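Desk mat

By the Lorkusbridge Household Reference desk
Last revised in March

A desk mat, also called a desk pad, work mat or (in older catalogs) a blotter, is a flat sheet laid on a table or desk to protect the surface and give a steady place to write, sort, draw or do small handwork. It differs from a mouse pad in size and from a tablecloth in that it doesn't hang over the sides. Most are rectangular and are left in place from day to day.

History

The desk mat grew out of the writing blotter, a stiff board holding a sheet of absorbent paper. Blotters took up ink from a fresh page and also kept the pen from scratching the desk. When ballpoint pens replaced dip and fountain pens in most offices, the paper was no longer needed, but the board stayed on many desks as a writing surface. Leather-covered boards with corner pockets were sold for executive desks well after anyone was blotting anything on them.

Computers changed the shape. A keyboard and mouse need more width than a letter does, and the mat became longer and softer. At the same time hobby workers were using self-healing cutting mats, which were stiffer and often printed with a grid. The general-purpose mat now sold for home tables borrows from both.

Materials

Felt, made of wool or polyester, is quiet and pleasant under the wrists. It holds crumbs and lint, and a spilled drink goes straight into it.

Leather and imitation leather wipe clean. Real leather darkens where the hands rest. Imitation leather doesn't darken, but the cheaper grades peel at the corners.

Cloth over rubber is the usual construction for large mouse mats. The rubber backing grips the table well. On some painted and varnished tops it can leave a mark after a long period without being moved.

Silicone is used where there is heat or glue. It can be peeled off the table, rinsed and put back. Trelto rates its silicone craft mat to 180 degrees Fahrenheit, enough for a cup of coffee but well short of a soldering iron or a pan from the oven.

Vinyl and similar plastics are used for cutting mats. They should be stored flat and kept out of direct sun, and they will warp under a hot mug.

Size and placement

Mats for home use are sold in widths from that of a single place setting up to the full top of a desk. The Basorero table mat, a common large size, measures 100 by 62 centimeters. The same mat is listed in its catalog as model 968. On a small table a mat of this kind leaves only a border showing, and everything in use ends up on it: the mug, the pens, whatever is being worked on.

Measure the flat part of the top only. Rounded edges don't count, and a mat that runs onto the curve will lift. On a desk that stands against a wall, the back edge of the mat can be pushed to the wall, but any cables coming up from behind should be brought around the side.

A large mat is easier to keep straight when something heavy stands toward the back of it. Lamps, monitors and clamped equipment all do this job.

Color

Dark gray and black are the most widely sold colors. Small objects in bright colors are easy to find on them, and pen marks and coffee rings don't show much. Dust does show, as do eraser crumbs and pet hair. A light mat hides dust but will need washing. On a white tabletop a dark mat also cuts down the glare from an overhead lamp or a window.
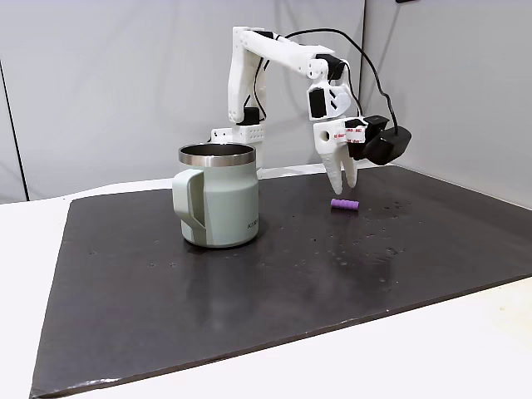 Léonie Joly holds that a mat should cover nearly the whole top or be small enough to pick up with one hand, and that the sizes in between are a nuisance: half the cup is on and half is off, and the pencils roll down the step. Furniture sellers tend to disagree, and show mats that cover a third of the desk so that the wood can be seen.

Small objects on the mat

Caps, spools, short lengths of tube and other cylinders roll easily on bare laminate or glass. A mat with some texture slows them and often stops them. Ridged cylinders behave better than smooth ones. Felt stops nearly anything. Smooth vinyl is little better than the table, and on vinyl it is usual to keep loose parts in a shallow dish.

Mugs are the main hazard. A mug kept at the front edge is the one that gets knocked by a sleeve, and the usual advice is to put it at the back or on the side of the hand that isn't working. A coaster on top of a soft mat is unstable. Either do without or use a flat one wider than the mug.

Care

Shake or vacuum felt weekly and blot spills at once with a dry towel. Cloth-topped mats can be washed in a bathtub with cool water and dish soap, rinsed until the water is clear, and dried flat. They take a day or more to dry. Don't put a rubber-backed mat in a dryer.

Wipe vinyl and silicone with a damp cloth. Isopropyl alcohol takes off most marker, but test it in a corner first. To flatten a new mat that has been shipped in a roll, lay it upside down overnight with books on the corners.

Lift the mat now and then and wipe the table beneath it. Grit that works its way under the edge will scratch the surface the mat is meant to protect.

See also: blotter; coaster; cutting mat; drawer liner

Comments (4)

tessa_m
The dryer warning should be in bold. Ask me about the backing I scraped off the drum.

Ahuja
Is there any fix for a corner that keeps curling? Mine has been under a dictionary for two weeks and comes right back up.

oldpine
@Ahuja warm it with a hair dryer on low, then put the dictionary on while it cools. Worked on my vinyl one. Wouldn't try it on leather.

Greta
Cork isn't mentioned. I've had one for years and it's great except that it sheds a bit at the front where my arms go.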